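# Teaching by hand, and who does the learning

2023-10-10

Seidu Appiah keeps telling me that demonstration is the cheap way to get a robot to do something. You steer the arm through the job, save the run, do it again, and the software works out the rest. I've been doing it for 9 days and I have my doubts about "cheap."

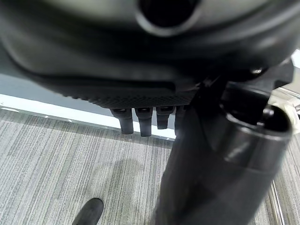

My count stands at 131 saved runs. I threw out a lot more, mostly because I'd hesitated halfway down and didn't want that copied. Four fingers sound generous until you have to close them on something through a remote control with no feeling in it. I overshoot, I back off, I overshoot the other way.

What bothers me is how much better I've gotten. My early runs are slow and twitchy, my recent ones are smooth, and they all go into the same pile. Nhyira Nyarko says variety helps. Maybe! I'd like to see it tested with the bad ones left out — so far no one on the Briseck project has wanted to spend the time.

Then there's the number going around, 95 percent success. I asked Yaw Gbeho what counted as a success and got two different answers in one phone call. Until he picks one I'm not repeating it to anybody outside the group.

I'm booked for 7 more sessions. Next time I'm bringing a better chair.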